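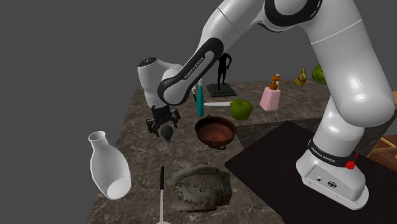 What is a central bank?

It is a bank for banks and for the government. People like you and me cannot open an account there, but it takes care of the money that all of us use.

Imagine a small country with the name Dekevmont. In Dekevmont people pay with coins called krels. A loaf of bread costs 2 krels and a good bicycle costs 400 krels. Who decides how many new notes are printed? The central bank does. If it prints too many, the shops soon notice that everybody has more krels but there is not more bread. Then the baker asks 3 krels for the same loaf, and later 4. When most prices go up like this, we call it inflation.

How does the central bank stop prices from climbing too fast?

Its strongest tool is the interest rate. Interest is the extra money you pay when you borrow. Suppose Ankit wants to buy the bicycle, and he borrows 400 krels for one year. If the rate is 7 percent, he must give back 428 krels. Maybe he will say, "This is too much, I will wait." When many people wait, the shops sell less, and they do not dare to make the prices higher. If the rate is only 2 percent, he gives back 408 krels, and perhaps he buys the bicycle today.

So a high rate makes people slow down with their spending, and a low rate invites them to spend more. The central bank has to choose carefully. With a very high rate, some shops may close and people can lose their work.

Can several countries share one money?

Yes, they can. Let us say that Dekevmont and its neighbor Koskela decide to use the same coins. A family can now travel over the border without changing money, and it is easy to compare prices. But they must also share one central bank and one interest rate. What happens if prices run too fast in Koskela, while in Dekevmont many people have no job? Koskela would like a high rate and Dekevmont would like a low one. They cannot both get it. For this reason countries often talk for many years before they share their money, and some prefer to keep their own.

Something to try at home

Ask a person who is 70 or older what an ice cream cost when they were a child. Write the price down and compare it with the price today.

Text: Attila Szűcs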